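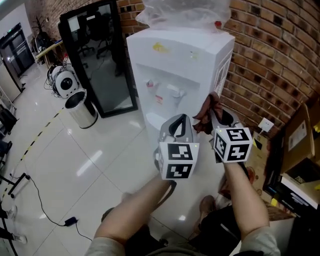

Figure 1. Both grippers in hand, marker cubes up, with a cloth between them and the water dispenser ahead.

Section 4: Your first cloth task

By now the Enetow grippers are charged, paired and showing up in the Marikar app. Time for the fun part! This section takes you through recording a short task with a soft object. We like cloth as a first real job because it bends and folds in ways a block never will, and you'll get a feel for the fingers very quickly.

Before you start

Pick a spot where you can stand comfortably and reach your work without leaning. A water dispenser, a counter or the front of a cabinet all work well. Keep cables and bags away from where you'll be stepping.

You will need:
Both grippers, left and right
One dry cloth, any color, small enough to hold up without it touching the floor
The Marikar app open on the session screen

Recording the task

1. Pick up the left gripper, then the right. Hold them so that the marker cubes face up and toward you. A little tilt is fine.

2. Squeeze each trigger fully and let go, 2 times per side. The bars on the session screen should follow your hand all the way in and all the way out.

3. Tap Start, then wait for the tone. You have 40 seconds per recording, which is more than it sounds like.

4. Take the cloth in the right gripper first. Close the fingers gently – the pads do the holding, and squeezing harder won't improve the grip.

5. Bring the left gripper in beside the cloth and take hold of a free edge. Go slowly the first few times.

6. Wipe the front panel of your dispenser or counter from top to bottom. Steer around taps and knobs.

7. Lower the cloth, open both grippers and hold still until you hear the second tone.

8. Play the recording back. If the track line for each hand is solid green, save it. A gray stretch means a cube was hidden for a moment, so delete that one and go again.

NOTE: The cloth will sometimes swing up over a cube. This happens to all of us. Gripping it nearer the corner usually clears it up.

NOTE: Bunched-up cloth is welcome. You don't have to smooth it out between recordings, and a mix of starting shapes gives you a much richer set.

CAUTION: Do not wipe around a hot water tap while the dispenser is heating. Switch the heater off and let it cool first.

CAUTION: The grippers are not waterproof. Keep the cubes and triggers dry, and never hold a gripper under a running tap.

CAUTION: Don't peel, clean with solvent or write on the marker faces. Even a small scratch across a code can spoil tracking. Replacement faces can be ordered from Tandotia as part 108.

Going further

Once you have a handful of good recordings, swap hands in steps 4 and 5. Then try folding the cloth after you wipe. Deisy Guzmán on our Darnberg test team built her whole folding set this way, and it's still the one we load first when we try out a new build. It's a joy to watch.

Section 5 covers naming and exporting your recordings.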